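4.3 Setting up grasp detection for cloth

Read this section after you have finished hand-eye calibration (section 4.2). It applies to Flevach 2 and later. If you are still on an older release, the cloth profile will not show up in the task menu.

Cloth changes shape every time it is touched, so Flevach does not match it against a stored model. It looks for folds and hems in the wrist camera image and ranks them as grasp points. The settings below control how that ranking is done and how the software decides that a grasp is good.

Before you start

Clear the work surface and set the room lights the way they will be during normal use. Put the arm in Teach mode.

1. Open the Perception tab and choose Profile > Cloth.
2. Under Camera, select Wrist. Turn off auto exposure and enter 2000 in the Exposure field.
3. Click Capture Background. Keep hands and tools out of view until the bar is full.
4. Place one item on the surface. Do not flatten it.
5. Click Find Grasps. Candidates are listed with the best score on top.
6. Select the first candidate and click Step to Grasp. The arm moves in, closes the gripper, and stops before lifting.
7. Look at the live view and check that fabric is held between both fingers.

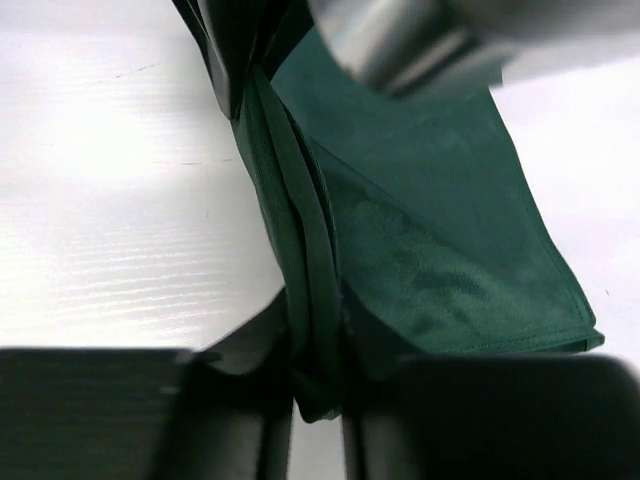

8. If the hold is good, click Accept. If not, click Reject and pick a reason from the list. Rejected grasps are kept and used the next time you run Tune.
9. Repeat steps 4 to 8 until the counter reads 21, then click Tune.

Note: The finger mask hides the gripper from the detector. If you change fingers, redraw the mask under Camera > Mask. An old mask can make the detector report a fold where there is only a finger edge.

Note: Glare on a shiny table may be read as a hem. Raise Edge Threshold one step at a time and run Find Grasps again after each change.

CAUTION: Step to Grasp moves the arm at the speed set in the Motion tab. Check that value first, and keep the stop button within reach.

Saving the profile

Click Save As and give the profile a name without spaces. Profiles are stored on the controller. To move one to another cell, use Export and load the file with the Erdem tool.

If Tune ends with error 23, there were too few accepted grasps. Collect more and run it again. Your earlier samples are not lost.

Section revised May 14, 2024, by Ayane Arai.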